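Wood Floors and Room Noise in Shared Study Spaces
Project report, Alby Halliday
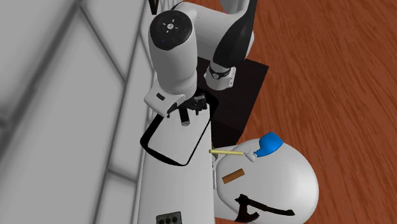
Figure 1. Reddish-brown wood floor beside a pale gray wall (computer rendering).

Background

The study rooms in Dilard Hall were refitted in August. Four rooms on the lower level kept their carpet and the rest got bare wood. Students began to complain that the wood rooms were louder, and I wanted to find out if that was a fair complaint or just a matter of getting used to a new room.

Method

I sent a short survey to everyone who had booked a room during the term. It asked which kind of floor the room had, how long the person stayed, and what noise bothered them most. I got 106 replies. I left out the ones that did not name a room, and that left 56 from wood rooms and a smaller set from carpeted rooms.

I also sat in two rooms, Prilano (wood) and Ruawai (carpet), for 15 minutes each at 4 p.m. and wrote down every sound I noticed. The rooms are the same size and both have a door onto the main hallway.

Results

Chairs were the main problem. In the wood rooms, people named chair legs scraping more often than talking or phones. In the carpeted rooms the top complaint was voices from the hallway. Footsteps came up in both, mostly from people near the door.

My own notes from Prilano match this. The scraping was short but loud, and it was hard to keep reading through it. In Ruawai I mainly heard the air vent.

Problems with the survey

People who were annoyed were probably more likely to answer. I also forgot to ask what time of day they used the room, and nine people wrote to me to point that out.

Suggestions

Felt pads on the chair legs should be tried first. A rug under the table would help too but has to be cleaned. I would test the pads in Prilano for one term and then send the same survey again, with the time question added.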